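# Folding satin without it sliding about (and keeping it nice on a table)

Posted in Table Linen & Soft Furnishings, Friday, September 15, 2023

**arnside_teapot**

Hello all! I've fallen for satin in a big way. I bought a white satin cloth in June for a family tea, and I loved it so much that I now want to use it all the time, mostly folded down into a pad in the middle of the table with the cups and the milk jug on it. It looks so lovely against brown wood.

My trouble is the folding. I line up the first two corners, turn round to do the other end, and the whole lot has slithered off somewhere else. By the fourth fold the edges look like a badly shuffled pack of cards. Then when I put a cup on top it feels a bit skiddy, and I'm nervous of tea going everywhere.

The cloth is 115 cm by 131 cm, and the label says 100% polyester. Is there a knack to it? And is there a way of storing it so I don't have to iron out a grid of creases every single time?

---

**Vudau**

Oh, there is a knack, and once you've got it you'll be folding everything in the house! Satin only slides when it's being lifted and dropped, so keep it flat and do as little lifting as you can.

1. Wipe the table and dry it properly. A damp patch will drag one bit of the cloth and let the rest go.
2. Lay the cloth out shiny side down. The dull side grips itself a little better than the shiny side does.
3. Bring one long edge over to meet the other. Hold the far corners with something small and smooth (I use two clean pebbles from the beach, but a pair of saucers will do).
4. Smooth from the fold out to the open edges with the flat of your hand. If you go the other way you push a bubble into the fold and have to start again.
5. Turn yourself, not the cloth. Walk round to the short side and fold from there.
6. Stop after three folds if you can. Yours will come down to a pad 49 cm or so on its shorter side if you stagger the last one a touch, and that's plenty for a cup and a jug.

Don't fret about getting all the edges dead level. I like seeing the layers down one side, it makes the pad look soft and generous. Turn the neatest fold towards your guests and leave the layered sides facing the kettle.

As for the skidding, cut a piece of that thin rubbery drawer liner a bit smaller than the pad and slip it underneath. It has made such a difference on my own table! You can tuck a second bit inside, between the top two layers, if the top one still shifts when you put a cup down.

---

**quiltsandcrumbs**

Roll it, don't fold it, for storage. Cardboard tube from wrapping paper, tissue round the tube, cloth round that. Mine's been in the wardrobe for ages and comes out fine.

---

**Amaral_Linens_Fan**

Lovely advice above, and I agree with all of it except the shiny side down bit. If you start shiny side down and make an even number of turns, do check which face ends up on top before you start smoothing, or you'll do what I did and make a beautiful pad with the dull side showing. Try it once with a tea towel first. 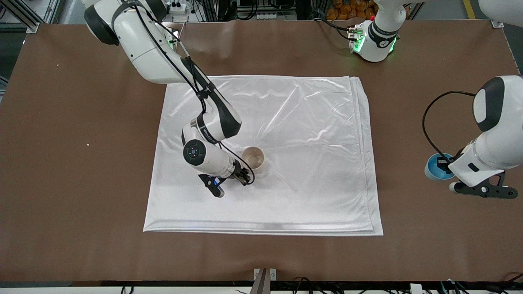
I'd also say be relaxed about a few wrinkles. Satin catches the light whatever you do, and a crease or two running across it looks rich and pretty under a plain pale cup. It's the hard square creases you want to get rid of, and for those:

- Iron on the dull side, coolest setting, with a thin cotton cloth in between. Check your label first, mine says no steam.
- Keep the iron moving. Polyester goes flat and glassy if you stop.
- Let it cool on the board before you pick it up. I used to whip it off straight away and put new creases in with my own elbows.

For the cups themselves, go for something with a wide, smooth foot. I have a set of beige ones from the Nollance market that sit beautifully. My old stoneware mugs have a rough ring on the bottom and they've pulled threads in two cloths, so those live on the draining board now. Put the cup straight down and lift it straight up again. It's the sliding about that does the damage, much more than the weight.

And if tea does go over, blot it with a white kitchen cloth from the outside in, then cool water and a drop of washing-up liquid. Don't rub! I got a whole spill of Assam out of mine that way — it took three goes and you would never find the spot.

---

**arnside_teapot**

Thank you all so much! I've got drawer liner left over from doing the kitchen so I'm trying that tonight, and the walking round the table trick as well. Does the tissue for the tube need to be acid-free, or will any plain white do?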